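The Long Way Back to Parkton

My plan for the winter was to read more. What I have done is watch a daytime soap that went off the air when I still had a waist.

Longtime readers will remember Parkton, or will remember their mother telling everybody to hush while it was on. It ran for 1,759 episodes, five afternoons a week, and was set in a lakeside town with one hospital, one bank, one nice restaurant and a murder rate that should have closed all three. Yeon, the streaming outfit I signed up for by accident while trying to cancel something else, now has 1,174 of them. I noticed this in November. It's May. You can do the math on what kind of spring the yard has had.

I came to the show at age nine, home with a strep throat, and saw a woman in a peach suit throw a drink at her own twin. I had not known television could do that. The shows I was allowed to watch had puppets. From then on I had a lot of sore throats, and my mother, who could have called my bluff any day of the week, let me have a fair number of them. I think she wanted somebody to discuss it with.

So we discussed it. We had positions. She was for the pharmacist, start to finish, even after he sold the marina to pay off his brother's kidnappers. I was for the twin. We could keep this up through a whole load of dishes.

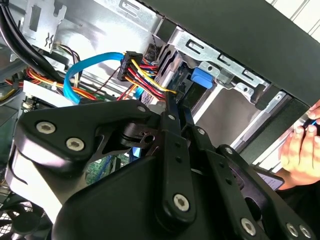
What holds up

More than I expected. The talk is quick, and people on the show listen to each other in a way you don't see much now. A scene will be two people in a kitchen set with a fake window, and it will go on for six or seven minutes, and you realize your coffee's gone cold. They had no money for anything else. If the script called for a boat explosion, somebody ran into the restaurant and told you there had been a boat explosion. Then everyone looked at the door for a while, and we went to a commercial for floor wax.

The older actors are a treat. The woman who played the bank president could do more with putting on a pair of reading glasses than most of this year's award winners can do with a sword. I've tried it at home with my own glasses. My husband asked if I had a headache.

I'll also stand up for the clothes. Yes, the shoulders. But the costume people clearly had a theory about every person in that town, and once you catch on (green means lying, for one) you can follow whole episodes with the sound off, handy if someone in the house is on a work call.

What doesn't

The amnesia. I had remembered one amnesia. There's a stretch in the middle where so many people have lost their memories that you wonder how the mail gets delivered. The children also age at a rate that ought to interest science. A baby is carried upstairs for a nap and comes down the next fall with a learner's permit and a grudge.

And the music. The original theme was a plain piano tune, a little sad, the kind you'd hum while looking for your keys. Later on somebody added a saxophone. I've nothing against the instrument, but it arrives like a man leaning into your car window. My mother used to get up and turn the volume down for exactly as long as it lasted, and I found myself reaching for the remote at the same spot, before I'd even thought about it.

Since I mentioned the show in a throwaway line last month, the mailbag has been mostly Parkton and one complaint about my chili recipe. 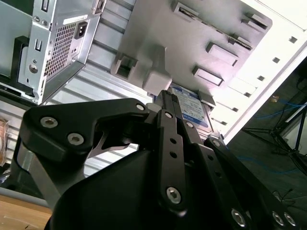
Do I have to start at the beginning to follow it?

Start with the hospital fire. Everything before that is people moving to town and admiring the lake, and the characters spend the next several weeks explaining it to each other anyway. If you like the fire, go back later for the wedding that came before it. If you don't like the fire, I'm not sure what we have to talk about.

Several of you asked about the missing episodes too. The gaps are real and they're maddening. You'll be sailing along, the mayor's about to open the envelope, and the next episode has him in a sling, engaged to somebody new, with no envelope anywhere. Yeon doesn't put up a notice. The numbers just skip, the way a relative skips over a certain Thanksgiving.

I've decided I like filling in the holes myself. I've given the mayor a very full life.

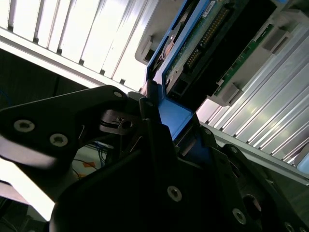 Blue drive caddy, partly inserted.

There is a DVD set, for those who like a thing they can hold. Cekis put it out years ago and called it a "best of," and I'd love to meet whoever did the picking. It has two discs. One is almost all Christmas episodes. The other has the 90-minute finale, the drink-throwing and, for reasons known only to Cekis, a full week devoted to a zoning dispute. I bought mine used, and the previous owner had written "NO" next to the zoning episodes in ballpoint. I watched them anyway. The previous owner was right.

About that finale. I had avoided it for years, having missed it the first time around (I was away at college and pretending to be above such things). I sat down to it on my own one evening with a plate of crackers. They don't blow anything up. The bank president locks the bank, walks down to the lake and meets pretty much everyone who's still living, and they say good night. A few of the people they say good night to have been dead since the fire, and no one makes a fuss over it. Then the piano comes in, without the saxophone.

I had to go and stand in the laundry room for a minute.

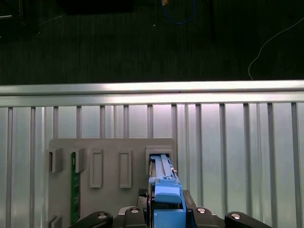 Gray plate on a ribbed metal panel.

For anyone who finishes and needs a softer landing, the same production company followed it with Alis, about a family that runs a hotel. It lasted a season and a half. Half the Parkton cast turns up in it under new names, and the fellow who played the pharmacist is now the cook, with a mustache, as though we wouldn't know him. The hotel lobby is the bank with a rug in it. My mother never forgave the mustache, but she watched every one.

Next issue: the chili, with corrections. Keep the Parkton mail coming in the meantime, and please, if you have any of the missing ones on an old tape in the basement, the mayor and the envelope especially, write to me before you write to your own family.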